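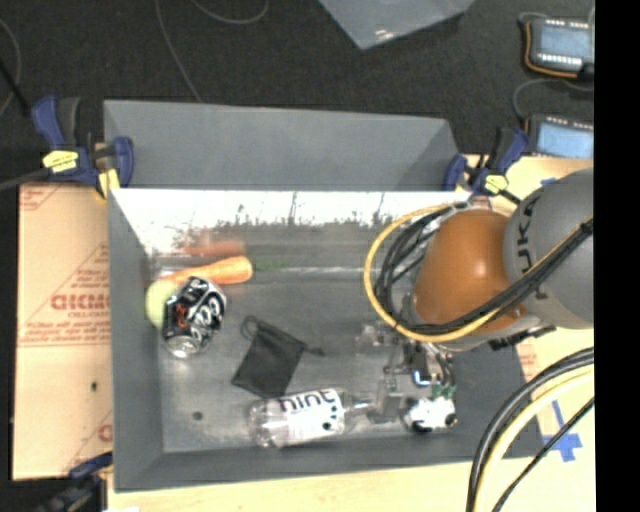
Cell 2 -- pre-session safety check, teaching by remote control
Checked by: Ea Bjarnason
Date: 13 Mar 2020
Task being taught: pick single items out of the bin
Operator on the controls: Valdemar Kjærgaard
Copy to: Wim Goossens, Sanne Verstraete

I've used the new form from Saveo, so bear with me if things are in a funny order. OK means OK, and anything else has a comment.

1. Emergency stops

1.1 Stop button at the operator's desk -- OK
Pressed it, arm locked, reset needed the key. Good.

1.2 Stop button by the door -- OK, with a comment
Works fine, but somebody had hung a coat over it. I moved the coat to the hook in the corridor. Valdemar, I think it's yours!

1.3 Enabling switch on the hand controller -- OK
Let go, stops. Squeeze hard, stops. I did it with both hands because Wim is left-handed and the form forgets about him.

2. Arm and cables

2.1 Speed limit set for teaching -- OK
Found it at 700 mm/s on the pendant, left over from the playback runs. I brought it down to our teaching limit and locked it. Please leave it locked until the session's over, even if it feels like wading through porridge.

2.2 Cable loops on the arm -- COMMENT
The yellow cable goes round the orange joint in a big wide loop and hangs out over the bin. I jogged the wrist to both ends of its range and nothing pulled tight, but I'd like that loop gathered in a bit closer, like the black ones inside it. Cor, could you have a look when you're next in with the cable ties?

2.3 Cables at the gripper -- OK
The wires run down one side together. I wiggled each connector and nothing came loose. Watch them if you come in low along the near wall, they're the first thing to touch.

2.4 Gripper finger pads -- OK
Wiped them. Closing force is on the low setting, which is plenty for a plastic bottle.

3. Bin and table

3.1 Bin clamped down -- OK
Gave it a proper shove from each side and it didn't shift. Do check the clamps again after lunch, they work themselves loose when the arm leans on a wall (ask me how I know).

3.2 Clamp handles clear of the arm's path -- COMMENT
The far right one is the closest to the arm. Fine for picks in the middle. If you're going for something tucked in that corner, come straight down and go straight back up, please.

3.3 Blue tape marks -- OK
Still stuck down on the wooden top. Don't peel them off, Sanne uses them.

4. Items in the bin

4.1 Nothing sharp, nothing glass -- COMMENT
The black drinks can is dented. I ran a gloved finger round it and found no split, so it can stay for now, but once it starts to crease at the rim it goes in the recycling.

4.2 Nothing that can snag -- COMMENT
The drawstring pouch has a loop of cord sticking out at one corner. I'm not taking it out, it's a good one to teach, but go slowly on the lift and look for cord round the fingers before you swing away. If it catches, stop, hand the arm over and free it by hand with the drives off.

4.3 Bottles empty and capped -- OK
Checked before they went in.

5. People

5.1 Operator has signed the remote control sheet -- OK
Valdemar's is good until October.

5.2 Second person present -- OK
Me, until 2 o'clock, then Wim. No one drives alone, and that includes quick retries.

5.3 Nobody reaches in while the arm is live -- COMMENT
I know it's tempting to nudge the carrot round when a demo goes badly. Drives off first, every single time. I'd rather we got 8 decent demos than a whole afternoon of hurried ones.

Still to do
Cable loop (2.2) -- Cor
Second hook for coats, away from the button -- me
Ask Saveo for a left-handed box on the form -- Wim, if he can be bothered

Result: fine to start, at teaching speed only.
Ea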